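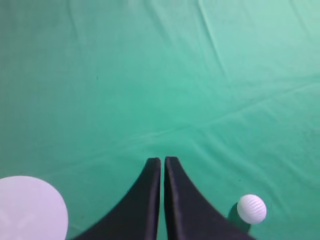 Reference > Automation > Service robots > Household manipulation

Household manipulation

Household manipulation is the branch of service robotics concerned with handling ordinary objects in homes and small workplaces. It covers picking up, carrying, sorting, wiping, folding and putting away. The term is normally used for machines with at least one arm and a hand or gripper. Robot vacuum cleaners and lawn mowers, which move over a surface without grasping anything, are treated separately under floor care and yard care.

As of the last revision of this article (6/24/18), no general-purpose household manipulator is in wide domestic use. Individual chores have been performed under laboratory conditions, usually at well below human speed and with a person standing by.

Scope

Chores are commonly divided by the type of object involved. Rigid objects keep their shape when held and include cups, plates, balls, boxes and hand tools. Deformable objects, such as towels, bags and cables, change shape during the task. Articulated objects have moving parts and include drawers, doors and faucets. A single chore may involve all of these. Clearing a table, for instance, can require lifting rigid dishes, gathering a tablecloth and opening a cabinet.

Shop-floor chores overlap with household ones to a large extent. Bin sorting, restocking and bench cleanup call for the same basic motions, but the set of objects is smaller and known in advance. For this reason shop-floor systems have generally reached regular use earlier.

Grippers

The most common end effector in this field is the parallel-jaw gripper, in which two fingers slide toward and away from each other. It is cheap, easy to control and strong for its size. Its main limit is that it offers only two contact areas. A box or a block presents flat faces to both fingers and is held firmly. A sphere meets each flat finger at a small patch, so that a grip placed off center tends to push the object sideways.

Finger shape affects what can be picked up from a flat surface. Narrow tips fit between closely spaced objects and can be brought down beside a small item without touching its neighbors. Wide fingers tolerate larger errors in position. Some designs combine a broad base with a narrow tip. Soft pads raise friction but wear out, and on food-handling equipment they have to be replaced at intervals.

Grasping small round objects

Balls are a standard test item. They have no handle and no preferred orientation, and they roll when nudged. Tidying a playroom, collecting practice balls and emptying a sports bag all reduce to the same step: the fingers must open, come down on either side of the ball, and close through its center.

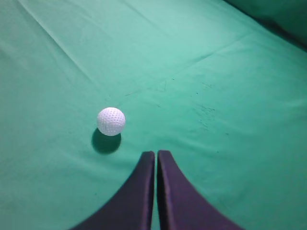 A dimpled golf ball on green cloth, up and to the left of the gripper's fingertips.

Before the grasp can begin, the controller must estimate where the ball is relative to the fingers. Wrist-mounted cameras are widely used for this purpose. They move with the gripper and give a close view during the approach, but the fingers block part of that view. A second, fixed camera is often added to cover the wider work area.

Cast shadows are a known source of error. A soft shadow next to a white ball can be included in the object's outline by a simple color filter, which shifts the estimated center toward the shadow. Learned detectors are less sensitive to this but need training pictures taken under varied lighting.

Cloth-covered surfaces

Cloth slows rolling and reduces glare, and is a common covering for test tables. It also introduces difficulties of its own. Creases may be read as edges. Specks and worn patches may be reported as small objects. If the fingertips are lowered too far they can press into or pinch the material, moving everything that rests on it. Programs that assume a perfectly flat tabletop usually include a height margin for folds.

Thin flat items such as lids and saucers are harder to lift from cloth than balls are, as there is little room for a finger beneath the rim. Typical methods are to slide the item to the edge of the table or to tilt it by pressing on one side. Suction works on smooth plates and poorly on textured ones.

Test programs

The Lokside tabletop trials, first run in April, use a fixed set of 8 object types and 300 scored attempts per machine. An attempt counts as a success if the object is lifted clear of the surface and set down inside the target area. Objects that roll off the table are scored as failures and are not replaced during the run. The rules allow 2 cameras per machine.

The Udska protocol takes a different approach and scores whole chores, with partial credit for each completed step. Its published rules cover table clearing and toy pickup. Results from the two programs can't be compared directly, as Udska permits repeated tries at the same object and Lokside does not.

Commercial development

Seppälä supplies arms and grippers for light shop-floor work, mainly sorting and machine loading. Its equipment is sold for fixed benches and is not rated for use around children or pets. Stalent has described a mobile tidying unit for homes, with a single arm on a wheeled base. No sale date has been given.

Cost remains a barrier for home buyers. An arm with enough reach to clear a kitchen table is priced as industrial equipment, and must also meet safety rules written for use near untrained people.

Current limits

Reliability is the main open problem. A success rate that looks high in a trial may still mean several dropped items in one evening of cleanup. Recovery from errors is also weak. A person who misses a ball reaches for it again without planning; many machines must withdraw the arm, take new pictures and restart the routine.

Generalization is a second limit. Systems tuned to one table, one cloth color and one set of lamps often lose accuracy when any of these is changed. Transparent and shiny objects remain difficult for most depth sensors.

Related articles
Bin picking
Dishwashing machines
End effector
Floor care robots
Laundry folding (automated)
Parallel-jaw gripper

8 comments
2 shares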